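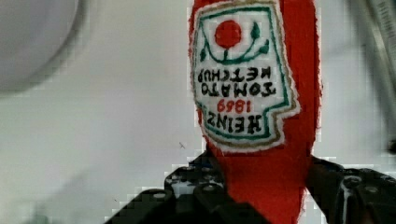
Thu 16 March
Sunita Joshi

Equipment Planning for Automation Projects
Handout 10: Costing a gripping cell

1. Scope

These notes cover the equipment budget for a single-arm cell that picks and places light goods of mixed shape. They assume you have read the handout on payback and can already build a simple cost table. The arm itself gets little space, as the last session dealt with it. Most of the planning errors in student reports come from the parts around the arm: fingers, wrist camera, mounts, cables, spares, test objects and the hours needed to make them work together.

The running case is the Jolcombe cell, which handles soft goods on a pale flat work surface. Ese Uzor prepared the first budget for it and has agreed to let the class use it, mistakes included.

2. Write the task down first

A purchase request that begins with a model name is hard to check. Begin with the task. For each object type, record:

- outside dimensions, at rest and when squeezed
- weight
- surface (hard, smooth, fabric, film)
- how it is presented to the gripper (lying, standing, stacked, in a bin)
- what counts as a failed pick
- what counts as damage

The last two items are often merged. Keep them apart. A dropped object costs cycle time. A damaged object costs stock, and in some cases a customer.

Soft objects need extra care at this step. A fabric piece shaped like a ketchup bottle will not behave like a bottle. It gives way between the fingers, its outline changes with the grip, and its edges are fuzzy enough to matter to any vision method that depends on a clean contour. If the specification sheet says "bottle," the supplier will quote for a bottle.

Printed or stitched labels also belong on the sheet. Note whether the cell must read the label or only avoid covering it. Note too whether the label can arrive upside down in the camera's view. A keystone patch with HEINZ stitched at its narrow end is easy for a person to read in any position, but a text reader sold with default settings may expect upright lines. Rotation handling is sometimes a paid option. Ask before the order is placed.

3. Parts of the budget

3.1 Gripper and fingers

Two-finger grippers are the usual starting point for mixed goods. The price on the quote normally covers the body and one set of fingers. Budget separately for:

- a second set of fingers with a different contact shape
- replacement fasteners
- contact pads, if the objects mark easily
- the adapter plate between gripper and wrist

Finger shape should follow the object list. A shaped jaw holds some items more securely than a flat one and holds others less well. Where the object list includes both fabric and hard goods, plan on trying at least 2 finger designs and put both in the first order. A second order sent later means a second delivery charge and, in many organizations, a second approval.

Finger color and finish should be on the sheet as well. Dark fingers against a pale work surface separate well in an image. Bare reflective metal does not always. Even a dark finger can show glints along its edges under strong light, and these can be mistaken for features. A matte finish costs little when ordered with the part. Refinishing a part in service means taking the cell down.

3.2 Wrist camera

A camera at the wrist sees the object and the fingers together, at short range. Check three things on the data sheet.

Near focus. The object between the fingers must be sharp. Structures farther off may be blurred, and for most picking tasks that is acceptable. If the same camera is also expected to locate objects across the whole work area, it may be unable to do both jobs, and a second fixed camera has to go into the budget.

Field of view. A held object can fill most of the image from top to bottom. Decide whether that is a problem. For grip checking it usually is not. For reading a long label, or measuring the full length of an object, it is.

Compression. Many low-cost cameras send compressed video. Blocky patterns then appear where strong colors or dark parts meet a pale background, which are the places where an edge detector is looking. Request sample frames from the supplier at the intended data rate, with an object of strong color in the gripper. Include the cost of a faster link if the samples are poor.

3.3 Work surface and lighting

Students tend to leave this line blank. A smooth light gray or white surface is cheap and suits most colored goods. White objects are the exception and need either a second surface or a change in lighting. Uneven shading across the surface is common and should be measured at commissioning, with the reading kept in the cell file so that later drift can be detected.

3.4 Test objects

Test objects are equipment. They wear, get lost and are borrowed by other groups. Buy them in the first order, from a single batch where possible, and hold back a sealed set for acceptance tests. The Jolcombe budget listed 50 test objects and no sealed set. By the time of acceptance the objects had been handled for months, and the supplier argued, with some justice, that they no longer matched the drawing.

Handmade and embroidered items vary from piece to piece. Stitching is uneven, and outlines differ. This is useful for testing tolerance and a nuisance for repeatability. State on the sheet which of the two you are testing.

4. Worked comparison

The table below uses planning units in place of currency, so that the ratios can be discussed without reference to current prices. The full cell, with arm, comes to 548 units under Plan A. Only the lines that change are shown.

Line: fingers
Plan A: one set, standard
Plan B: 2 sets, one standard and one shaped

Line: wrist camera
Plan A: compressed video, fixed focus
Plan B: higher data rate, adjustable focus

Line: test objects
Plan A: 50, all in use
Plan B: 50 in use, plus a sealed set

Line: integration hours
Plan A: as quoted by supplier
Plan B: as quoted, plus reserve

Plan A is the lower figure on the day of signing. To compare the plans fairly, add to Plan A the expected cost of ordering the missing items later, weighted by how likely each order is. Show the weights. A reviewer can disagree with a stated weight and cannot do much with an unstated one.

The reserve in Plan B is 10 percent of the integration line. It should be shown as its own line with a named person responsible for releasing it. Reserves buried inside other lines are spent early.

5. Quotes

Obtain quotes against the same task sheet. For the exercise, use the three supplier packs in the course folder: Flekeo, Tridar and Pathak. They are laid out differently, and bringing them to a common form is part of the work.

Points to look for:

- Flekeo quotes the gripper without the adapter plate.
- Tridar includes the camera mount but lists the cable under services.
- Pathak gives a single price for the whole wrist assembly. Write back and ask for it by line.

Do not average the three. If one quote is far below the others on a given line, the supplier has probably read the task differently — ask which objects they assumed.

Delivery dates need the same treatment. A cell cannot be tested until its slowest part arrives, and the slowest part is often a small one. The Jolcombe arm was in place well before its adapter plate. Plan the order sequence by lead time, longest first, whatever the price of the item.

6. Acceptance

Payment terms should be tied to a test that both sides have read. At minimum, the test states the object set, the number of picks, the allowed failures and the allowed damage. It should also state who loads the objects, in what position, and under what lighting. Keep the wrist camera recordings for the whole run. When a count is disputed, the recording is faster to consult than two people's notes.

A single frame showing an object between the fingers is evidence of position at one moment. It is not evidence of a completed pick. Acceptance records need the sequence, or a sensor reading at the release point.

7. Exercise

Take the Jolcombe task sheet and one supplier pack. Produce a budget of one page, with a second page for assumptions. Mark every line as quoted, estimated or carried over from an earlier project. Estimated lines need a basis, even if the basis is one phone call.

Reports are returned with comments on the assumptions page first. A budget with a high total and clear assumptions will be marked above a low one without them. The same cell is used again for the maintenance costing unit in September, so keep your working files.

Related handouts
Payback and discounting: a short method
Choosing an arm: reach, payload and duty
Lead times and order sequence
Writing an acceptance test
Spare parts: what to hold on site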